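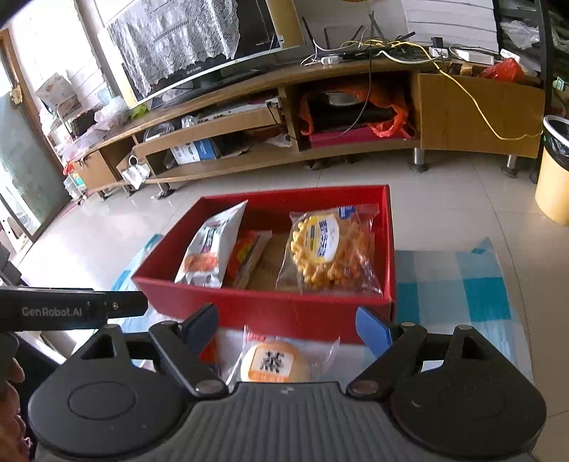
Red box with three packaged snacks on a checked cloth, tiled floor.

Musyoka Langat has spent 20 years on building sites, the last 11 of them arranging access equipment for a contractor called Sorrentino. He does not own any of the machines he sends out. Almost everything is hired, and most of his working day goes on deciding what should arrive, when, and on what sort of ground it will stand.

We met in the site office at Varero, a block of flats over shops where the outer walls were being closed in. The subject was mobile platforms, and in particular why so many of them are returned to the hire yard within a day or two of delivery.

"The usual order form asks for a working height," he said. "People fill that in and think they have finished. Working height is the platform height plus an allowance for the reach of the person standing on it. Two machines with the same figure on the sheet can behave in completely different ways once you ask them to reach over something."

The something at Varero was a low canopy along the street side. A scissor lift goes straight up and down, so it could not put anyone within reach of the wall above. The first request from the cladding gang was for a scissor lift all the same, as they had used one on their previous job. Langat changed it to an articulated boom before the order went out.

"They were not being careless. They wanted the big deck so they could take panels up with them. On a boom you have a small basket and a lower load, and the panels have to come up another way. That changes the whole method, and the time to find out is when you write the method statement."

He keeps coming back to load. The rated capacity of a platform includes the people, their tools and whatever material is on board, and it often falls once the deck is extended. The boom chosen for Varero is rated at 300 kilograms in the inner part of its range and less at full outreach. Langat asks each gang to weigh its kit before he signs the order. He says the result is nearly always higher than the foreman's estimate, mainly on account of fixings and batteries.

Ground comes next. Carmela Ferraro, the temporary works engineer on the job, supplied him with a drawing of the slab showing where a wheeled machine could and could not travel.

"The machine weight on its own tells you very little," Ferraro said when she joined us. "I need the worst wheel load, and I need the contact area. On a boom, most of the weight can end up over one wheel when the arm is slewed across a corner. If the hire company gives me only the gross weight, I send the question back."

Her drawing ruled out one strip over the basement ramp entirely. Another strip was allowed with spreader mats. The routes were then painted on the slab, and the paint has been renewed once, after the screed deliveries wore it away.

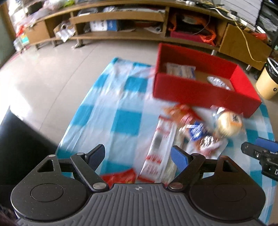
Langat said the painted routes had been more useful than any briefing. Operators change, and agency operators change more often than others. "A man who starts in the morning has had his induction and signed for it. By the afternoon he remembers the line on the floor."

We turned to power. The indoor machines at Varero are electric and the boom outside is diesel. Langat was offered a hybrid boom by Pandis, one of the two hire firms he uses, and turned it down for this phase. The charging points were on the wrong side of the building and the cable would have crossed the delivery road. He expects to take one for the next phase, from January, when the supply is moved.

Charging causes him more lost hours than breakdowns do. Batteries are topped up during breaks, switched off early and left half charged overnight when someone borrows the socket. His answer is a locked distribution board with one outlet per machine, labelled with the machine number. He described it as dull work and spent some time explaining the cable sizes.

On cost he was brief. A boom that turned out to be too short for an earlier job was on site for a single shift and came to 2,950 in hire, transport both ways and the idle gang. "The hire itself was the small part. Transport and standing time were most of it. So if I spend a morning walking the job with a tape and a level, that morning is paid for."

What does he measure on that walk? The height of the work, then the horizontal distance from the nearest place the chassis can stand. Gate width and the turning space behind it. Overhead cables, slopes, drain covers. The height of any doorway the machine must pass through with its guardrails folded, and whether it can be driven in that condition at all - some cannot, and the manual will say so.

He carries the figures on one sheet and sends it to both firms with no model named. Filtier, the other supplier, usually replies with a choice of machines and the load charts attached. He prefers that to a telephone recommendation, and he files the charts with the order so that the foreman can check outreach against load without ringing the office.

Handover was the last point. The delivery driver should show the operator the emergency lowering controls on that exact machine, and someone on the ground should be shown them as well. Langat will not accept a delivery if the ground person is missing. The driver waits, or the machine goes back on the lorry.

"It has gone back once," he said. "We had it the following morning, with everybody standing there."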